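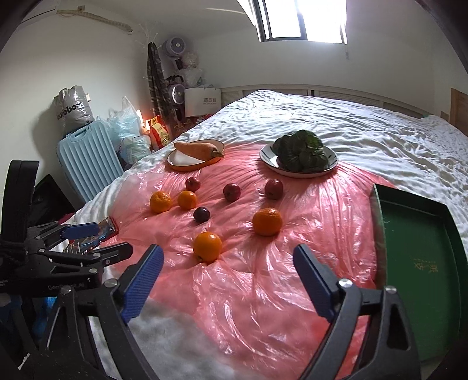
My grandmother kept her winter fruit in the spare bedroom, and for years I thought everyone's grandmother did. The room was on the north side of the house in Tokley, the radiator had been shut off since before I was born, and from the first hard frost until the lambing you couldn't have put a guest in there if the governor himself had come to call. Oranges and red apples set out on a bed, with a sheet of crinkly pink plastic between them and the linens, will still take me straight back to that doorway, standing in my socks and breathing in. She used newspaper, mostly, and later on an old shower curtain. The smell was the same either way, I imagine.

I've been thinking about cold rooms because so few of us have one anymore. We heat the whole house, every corner of it, and then we put our apples in a bowl on the kitchen counter next to the dishwasher and wonder why they've gone mealy by the weekend. When I asked readers in December to write in about how their families kept fruit through the winter, I expected a handful of notes. I got 251 of them, some running to several pages (bless you all), and I have read every one at my kitchen table with a pot of tea going cold beside me.

Attics came up a lot. So did the space under the stairs, the back porch, and one retired chest freezer, unplugged and sunk to its lid in a hillside. Brigitta Lüthi wrote from Flostport, where she grew up over a bakery and the only cool place in the building was her parents' bedroom. Her father slept with the window open all year, and the pears lived under his side of the bed in flat wooden trays. "We were allowed one each on Sunday," she wrote, "and he always knew if somebody had been down there early."

I drove out to see Julián Collado, who has 20 acres of old trees on the Prider road and more opinions about storage than anyone I've ever met. He walked me through his cellar with a flashlight, talking the entire time. Keep the apples from touching if you can. Check them every week and take out anything soft, and don't be sentimental about it! He won't store them near his potatoes, and he likes citrus kept apart too if it's going to be more than a few days, though he admits that his own mother piled everything together and they all ate perfectly well. The variety he's proudest of is a hard, sour, thick-skinned apple he calls the Hou, after the family who planted the first two trees. You pick it late and it's close to inedible until the new year. Then, somewhere in the dark, it goes sweet.

He sent me home with a bagful. They're in my own back bedroom now with the door shut and a towel along the bottom of it, and my husband has been told to keep his hands off until March.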